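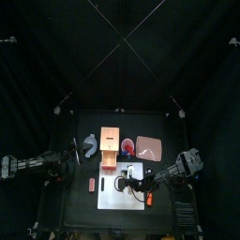 Slide 1. The two-arm table with the objects out, drawer pulled open.

Speaker notes: "What we learned from letting people in"
Version for 25 April 2020, remote session. Slot is short, so skip the bracketed bits if I'm running over.

Opening

Hi everyone, thanks for dialing in. Leave slide 1 up while people join and don't talk over it for the first minute.

So, I want to talk about the open day we ran in November at the Rultby workshop. I was the one standing at the bench with the headset mic on for most of it, and I came home with no voice and a notebook full of scribbles. This talk is basically the notebook.

Quick show of hands in the chat: who has run a live robot demo for people who don't work with robots? Okay. And who enjoyed it? (Pause. Let them type.)

The setup

Some of you know the Rultby place. For those who don't, it's an old printing shop, we have the ground floor, and the two-arm table lives at the back. We'd put out the invitation through the Junderbridge newsletter, which goes to 4000 people, and I told everybody we'd be lucky to get a couple of dozen. We signed in 221. I had made a sign-in sheet with one pen.

Point at the slide here. You're looking straight down on the table. One arm comes in from the left, one from the right, black tabletop, black drapes. The drapes got more questions than the arms did! People kept asking if it was a photo booth. My answer was that we like a plain background for our cameras, and that was enough for most folks. A few wanted the long version and I was happy to give it, maybe too happy.

[Skip if short on time: the drapes story. We hung them the week before, took them down because the smell of new fabric was giving me a headache, aired them in the parking lot, hung them again.]

The objects

I want to spend a while on the objects, as that's where I changed my mind the most.

My first plan for the day was blocks. Nice clean blocks, pick one up, put it down, repeat. Olteanu, the outfit that helped us plan the visit, talked me out of it. Their point was that people don't have feelings about blocks. They have feelings about drawers. Everybody has a drawer at home that sticks, and everybody has knocked over a cup reaching for something else.

So we went with household-looking stuff. On the slide you've got the light blue jug lying on its side, the wooden drawer with the red front, and the pink-and-white cup with something red leaning out of it. And over on the pink tray, the plastic bag. I love the bag. Remember the bag, I'm coming back to it.

We ended up telling visitors to pick what the arms should try next from whatever was on the table. Kids went for the jug. Adults went for the drawer, and they'd lean in with their arms folded like they were buying a used car. I had one gentleman tell me his kitchen was full of drawers and when could he have one of these. I said not this year.

The first run of the day

Don't rush this part, people like it.

We'd practiced the jug for days. Left arm comes over, grips it, lifts it, sets it upright. Very simple to watch. First group of the morning, I do my big introduction, I say "and now the left arm will pick up the jug" – and the arm goes to the jug, closes, and the jug rolls a little and stays where it was. Silence. Then a little girl at the front said "try again" in exactly the voice you'd use on a toddler.

So we tried again, and it lifted it, and the whole group clapped. They clapped much harder than any group later in the day that saw it work the first time. I wrote that down in capitals.

What I took from it: tell people before the run that it might miss. I started saying "let's see if it gets it" after that and the mood in the room was completely different. People were rooting for it. Before that I'd been presenting like a car commercial and they were waiting for me to be wrong.

The bag

Okay, the bag. It's see-through and crumpled, and visitors thought it was the boring one. To us it's the hardest thing on the table. It changes shape when you touch it and the cameras have a rough time with anything you can see through.

I'd ask each group which object they thought was the hardest. Almost every time somebody said the drawer, it has moving parts, fair enough. Then I'd hand around a bag from my pocket and ask them to describe its shape to the person next to them with their eyes on the ceiling. Lots of giggling. After that they got it, and I didn't need to say a word about depth sensing or any of that.

If you take one trick from me today, take the pocket bag. It costs nothing and it fits in your coat.

[Somebody will ask for the success rate on the bag. I don't have one for the open day, we weren't keeping score. Say so and move on.]

Things that went wrong on my side

Most of the trouble that day was people trouble, and by people I mean me.

The group sizes were too big. From the back row you can't see the tabletop at all, you just see the backs of heads and some dark curtains. By lunch we had a screen up showing the overhead view, same angle as the slide, and suddenly the folks in the back were the ones with the best seats. We should have had that from the first minute. If you have an overhead camera already, and most of you do, put it on a big screen and leave it there all day.

The talk was too long. I'd written 2 pages for each group and by the afternoon I was down to a handful of sentences. Afternoon groups asked more questions. Draw your own conclusions about my writing.

The reset. Oh boy. Between groups somebody has to put everything back on the table, and I hadn't planned any time for it. So I'd be laying the jug down on its side while 4 people were asking me if the robots were dangerous. In the end I made the reset part of the show. I asked the visitors where they'd put things to make it tricky, and I moved the objects while they shouted directions. They were merciless! They wanted everything on top of everything else.

The Pruvia folks came by late in the afternoon. They run tours at their own site, a much bigger one, and they do the reset behind a screen so it all looks tidy for the next group. I asked if I could come see it sometime and they said sure, and then, well, spring happened. Still hoping to go.

Questions we got over and over

Read these fairly quickly, they're fun as a run.

Does it know what a cup is? (I liked this one. My answer kept changing through the day and I'm not proud of the early versions.)

Why two arms? I'd ask them to open a jar with one hand behind their back. Done.

What's all the cable for? Power and signals, mostly. People are surprised by how much cable there is. You can see some on the slide on the right arm, and another loop of it lying on the metal plate.

Will it take my job? Please don't laugh this one off, and don't give a speech either. I asked people what their job was and which part of it they'd hand over if they could. I heard from a school cook, a tax preparer, and a man who repairs pianos. The piano man wouldn't hand over any of it. The tax preparer had a list.

Can I touch it? Not while it's powered. We had the gripper fingers from an older arm on a side bench for people to hold, and that was the busiest spot in the building. I'd double the size of that bench.

What I'd keep

The overhead view on a screen, all day. The pocket bag. Letting people choose the object. Saying "let's see if it gets it." Ordinary things on the table with a bit of color to them, so you can say "the pink tray" or "the red drawer" and everybody is looking at the same spot right away. I hadn't thought about color at all when we picked the stuff, and it made my job at the mic so much easier.

Where we are now

Obviously there's no open day on the calendar this spring. We've been talking about doing a streamed one out of Rultby, with viewers voting on the next object in the chat. The lag worries me a bit. If any of you have done a live vote with a real arm on the other end, I'd really like to hear how you handled the wait, so please stay on after.

Go back to slide 1 for questions and leave it up. Check the chat first, then open the mics. If it's quiet, ask them which object they'd pick.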